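# An afternoon at the Prolteck open day

I'd been meaning to go since December, when the flyer came through the door, and I very nearly talked myself out of it on the bus. 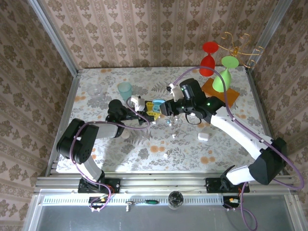

Won't it just be a lot of people standing about waiting for a machine to drop something, my sister had asked when I told her where I was off to. Well, yes, a bit! But I like that sort of thing, and I came home with a head full of it, so you're all getting the long version.

Prolteck have the top floor of the old Bodin building, up by the canal. I'd pictured a big factory hall with yellow cages and flashing lights. What you get is a corridor with a carpet, a table of biscuits, and then a string of smallish rooms with a bench in each. We went round in groups of 20, which was too many for the first room and fine for all the others (people peel off to find the loo and never catch up).

The two-armed bench was my favourite by miles. They call it Losari, after what I don't know, I forgot to ask. Two arms side by side on a rail, both reaching in over a table with a ferny, flowery cloth on it, and wallpaper round three sides that could have come straight out of my gran's dining room. I was so taken with the wallpaper that I missed half of the introduction. The job was a little toy-like thing, a yellow plastic part with holes cut in it and a pale blue curved piece, and the two grippers come together over the middle of the table with it between them. You find yourself leaning in. The man next to me was holding his breath, I could hear him not breathing.

I'd assumed that one arm was the hard bit and a second one was just the same again. Wrong! The woman running the bench said that getting two of them to meet at the same spot without shoving each other is where most of their time goes. If one is even slightly off, the other one pushes against it and they both end up somewhere silly. She was very patient with us. Somebody asked if it could make a cup of tea (somebody always does) and she said she'd had that one 5 times already and it wasn't even two o'clock.

I watched several goes. Some went nicely, and one ended with a bit pinging off on to the floor, which got the biggest cheer of the day - I think we were all a bit relieved. She said they keep a list of every run, good and bad, and theirs had got to 106 that week. I asked whether the bad ones were any use and she said they were the ones she read first.

The Okik room was next door and, I'm sorry to say, a bit dull after that. Okik is their sorting thing, with a belt, and it's clearly very good at what it does, but once you've watched it sort one tray you've had the idea. The children loved it, mind you, so perhaps I'm the wrong audience. There was a quiz sheet too, and I got 2 wrong, both about batteries.

What stuck with me on the way home was how slow the arms are. On the telly they whizz about. In real life they creep up on a thing, stop, think again, creep a bit more. It's rather like watching somebody thread a needle, and I found it oddly restful. I could have pulled up a chair and stayed till closing.

A few practical bits if you fancy the next one. It's free, but you do have to book a slot. The lift was out of order, so ring ahead if stairs are a problem for you. Go for the early afternoon if you can, as it was filling up badly by the time I left and the good biscuits had gone. The nearest bus stop is the one by the lock, and the walk up from there is steeper than it looks on the map - wear proper shoes.

They're hoping to run another in the spring and I've already put my name down. My sister says she might come along too, provided there's cake.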